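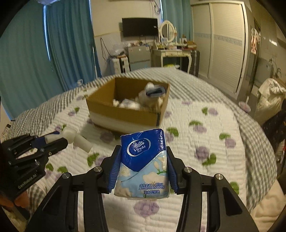 Pack of Vinda tissues, held by the blue pads. Cardboard box on the bed behind.

Home | Posts | Kitchen | Machines | Older stuff | Contact

4th April
by Debora Lombardi

Can a machine tidy a bedroom yet. Short answer no. Long answer, sort of, bits of it, if you have patience and low standards. I have both.

Been meaning to write this up for ages. Gualtiero keeps sending me clips of robots folding shirts and asking when I'm getting rid of the ironing board. Never, Gualtiero. Those clips are sped up, look at the clock on the wall next time.

Anyway. Tissues. I think soft packs are a brilliant test and I wish the demo people used them more. A wooden block is easy, a block doesn't care. A tissue pack is all air and creases. Squeeze a bit too hard and it folds in the middle, too soft and it slides out the bottom. Slippery plastic too. "Ultra Strong" on the wrapper is about the paper, no help at all to your gripper.

Ribbed pads make a differnce I think. The older grippers I tried had flat hard fingers and everything shot out sideways like soap.

Then there's the box. Open cardboard box with stuff in it, on a quilt. So easy for us. You shove your hand in, feel about, done. Now do it with two fingers and no feeling in them. Crumpled white things against other white things. Where does one stop and the next start? And the quilt is squashy so the box can tip when you lean on it. And flowers printed everywhere, purple ones, green leaves, lovely for a bedspread and I'd guess murder for a vision system.

Where things stand, far as I can tell:

Floors, fine. My Vostach does the hall and only eats a cable now and then. Bought it used, no regrets.

Dishes, we've had a machine for that forever and you still load it yourself. Saw the Rizzi arm do plates at a trade day last June. 43 minutes for one rack. I had a coffee and a sandwich and went back and it was on the forks.

Laundry, towels ok, fitted sheets lol.

Picking up random junk and putting it where it goes. This is the one I want. This is the one that doesn't exist. Okmont say they have it, for 3,000 a year on a plan, and when I rang to ask about soft stuff the man said "rigid items preferred". My house is not rigid items.

Shop floor is further along, no surprise. Gualtiero's place has a Trando cell packing cartons, same carton same spot all day. It did 1,149 in one shift and he was so proud he texted me the number. Fair enough! But turn one carton a bit sideways and it stops and beeps for a person. In my bedroom everything is a bit sideways.

So my guess is 10 years before something can clear off a bed without me standing there. Gualtiero says much sooner. We've bet a dinner on it, he's paying.

Next post is the hall cables, if I get to it. Also somone asked which filters fit the Vostach, the cheap ones are fine, just rinse them first.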